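What Happens to a Town's Old Electronics?
Student project report, Skumero Valley School, Environmental Studies

Our question started with a drawer. Everybody in our group has one at home, full of dead phones, tangled chargers and a camera that takes a kind of battery you can't buy anymore. We wanted to know how much of this stuff is sitting around Dratberg, why people hang on to it, and where it goes when they finally let go. We had no idea how fun a project about trash could be!

How we did it

We made a one-page survey and handed it out at the library, the ice rink and the Grilness market hall. We got 115 households to fill it in, which was way more than we hoped for (the free hot chocolate helped). We also asked the Ruggiero transfer station if we could read their drop-off log for January, and they said yes and let us sit in the warm office to do it.

The survey asked what people had, how old it was, whether it still worked, and why it was still in the house. That last question was the best one. We left a big blank space and people filled it right up, some of them on the back too.

What people keep

Our 115 households reported 900 unused devices. Phones were first by a long way, then chargers and cables (we counted a bundle as one), then laptops and desktop computers. Printers came lower than we guessed, maybe since they take up so much room that people get sick of looking at them.

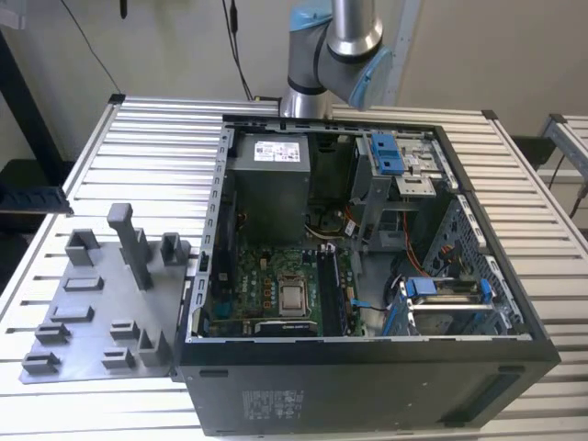
Desktop computers turned out to be the most interesting group to read about. People hold on to them longer than anything else, and the reason was nearly always photos. One person wrote that theirs had been in three different closets in three different homes. They are also a good thing to learn on, because once the side panel is off, like on the black tower lying on its side in the photo, the inside is right there to look at. Try that with a phone! Several of us had never seen the inside of a computer before this semester and now we can't stop talking about it.

Why people keep it

We sorted the answers into piles on the classroom floor. The biggest pile was "my pictures are on it." Next came "I don't know where to take it," and after that "it might be worth something." A smaller pile, and our favorite, was sentimental: a first phone, a grandfather's radio, a game console with a saved game from fourth grade.

The "don't know where" pile surprised us, as the transfer station takes small electronics for free and has a sign on the main road. It does close before most people get home from work, though, and the sign only says RECYCLING.

What the station log showed

In January the station took in 2,330 pounds of electronics. Of that, 440 pounds was television sets, mostly the deep, heavy kind. We graphed the log by date and there is a huge bump right after the holidays, then almost nothing until the end of the month.
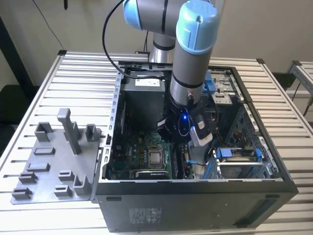

An open desktop tower, with the gray power supply at the upper left of the case.

What we would change

We should have asked about tablets separately, and our survey mostly reached people who already go to the library. Next time we would knock on doors on the Skumero side of the river too. We would also weigh things ourselves. The log rounds everything to the nearest ten pounds.

Our suggestions for Dratberg

Keep the station open late one evening a month. Put the word ELECTRONICS on the sign. Hold a photo rescue day at the library, where people can get help copying their pictures off old machines before they drop them off. We already have the flyer drawn.

Report handed in 4th August.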